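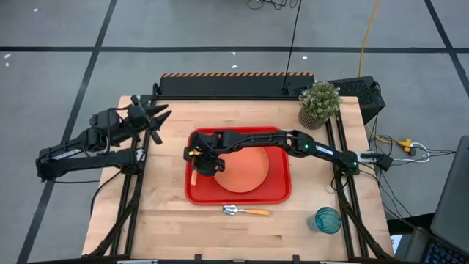

*Figure 1. The two-arm table during the place-setting task, right arm over the red tray.*

# Working rules for a shared two-arm table

Project report, second semester. Author: Darius Navickas

## 1. Why I chose this subject

When I joined the laboratory in March, the safety rules for the robot table were on one sheet of paper beside the door. The sheet was written for an older machine with one arm. It told us where to find the stop button and to keep our hair tied back. It did not say who may restart the arms, or what to do when one arm is holding an object and the other is free.

My task was to write a new set of working rules, to try them with other students and to report what happened. I did not make any change to the control software. My supervisor asked me to keep the rules short, so that a person can read them standing up.

## 2. How I collected the rules

I began with three sources: the manual of the arms, the general risk form of our department, and the notes which students of the Saltside course left in the shared folder. The first list had 29 rules. Many of them said the same thing in different words, and a few could not be checked by anybody. "Work carefully" is a good wish, but a supervisor cannot look at the table and decide if it is followed.

I kept a rule only when a second person can check it by looking or by asking one question. After this, 17 rules were left. Eglītis, who teaches the safety module, read them and marked the ones he found unclear. I rewrote those twice.

## 3. The rules which changed our work most

**Tableware task.** The objects for this task are a tray, a plate, a spoon and a glass.

- Say "arms live" in a loud voice before power is given, and wait for an answer.
- One person is the operator. Only the operator may restart after a stop.
- Put no hand over the table while an arm holds something, also when it is standing still.
- Agree on the start positions of the objects before the run and write them in the log.
- Cables on the floor are checked before the first run and again after the break.

**Furniture task.** A chair is larger and heavier than a spoon, and the fingers work very near to its surface. I added these points:

- Approach at the slow speed setting until the fingers are in position.
- Nobody holds or steadies the chair by hand during the approach.
- If the chair moves in a way that was not planned, stop first and discuss after.

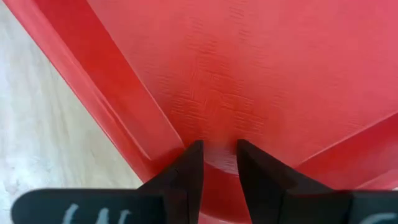
**Who is allowed to restart the robot after a stop?**
Only the person who is written in the log as operator for that session. If this person has left the room, the power stays off until a new name is written.

## 4. Trial with students

Six students used the rules on a Thursday afternoon, in pairs. I sat at the side with a checklist and did not help them. The call before power was forgotten by one pair at the first run, and after that all pairs did it. The rule about the log was the weakest. Two pairs filled in the start positions only after the run, from memory, and this makes the log much less useful.

The students also told me that the word "live" was not clear to them. One suggested "power on", but this is already used by the Fultero software for a different step. We kept "live" and I added one line of explanation.

## 5. What is still open

I had no time to test the rules with visitors, who are perhaps the group with the highest risk. The Lonitz standard form has a page for visitors, and I would like to compare it with ours - it is longer, but the order of the steps is better. The log should also be changed so that the start positions come on the first line, before the name of the task. I have given the draft of the new log page to Eglītis and wait for his comments.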